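Gimbridge > Village Hall > Meetings > Summer Drinks Table

Minutes of the drinks table meeting, 7 August 2026
Held in the back room, Gimbridge Hall
14 shares | 5 comments

1. Last minutes
Agreed, with one correction: the squash came from Pearce, not from Wemley.

2. How the July table went
Wonderfully! We served 291 cups of lemonade over the afternoon and took more money than the cake stall, a first for us. The Ladton group have asked for the recipe and we are very happy to share it (less sugar than you would think, and the lemons sliced thinly).

3. Setting out
We had a long and cheerful talk about the order of things on the table. It was agreed to keep the lemons and limes at the back by the cutting board, with the scoop close by, and the ice in its bowl at the front corner next to the cups. The plastic cups stay upside down on the white wire rack until wanted. Everyone loves the mixed colours, and the children do choose by colour, so no more plain ones will be bought.
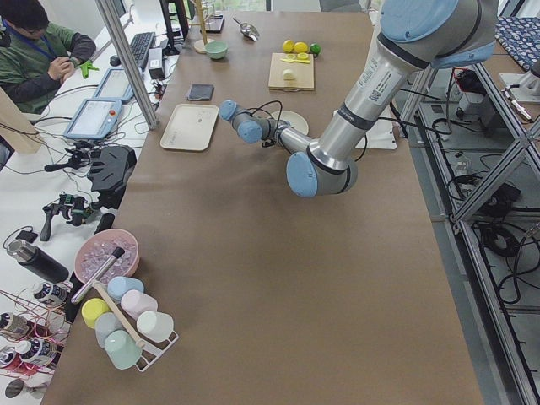

One member felt that the ice would be better at the back, out of reach of small hands, and asked whether a bowl with a lid could be found before the next fair. Wemley may have one to lend. To be asked.

The mug tree was discussed. It takes up room, but it is lovely to have proper mugs for those who want tea, so it stays, on the left.

4. Slicing
Slices to be cut as we go, with a few wedges for anyone who likes to squeeze their own. Cut fruit left over at the end goes home with whoever is washing up. A second board would be a great help when the queue builds.

5. Money
Pearce quoted 90 pounds for fruit and sugar for the September fair. Accepted. The kitchen fund now stands at more than 2000 pounds, and there was a small cheer.

6. Any other business
Mint from the hall garden is doing splendidly and can go in the jugs. Tea towels to be washed and returned to the second drawer, please.

Next meeting in September, same room, after the fair.

Recent items
Ladton and Gimbridge joint picnic: what to bring
Wemley plant swap, list of tables
Hall kitchen: new shelf labels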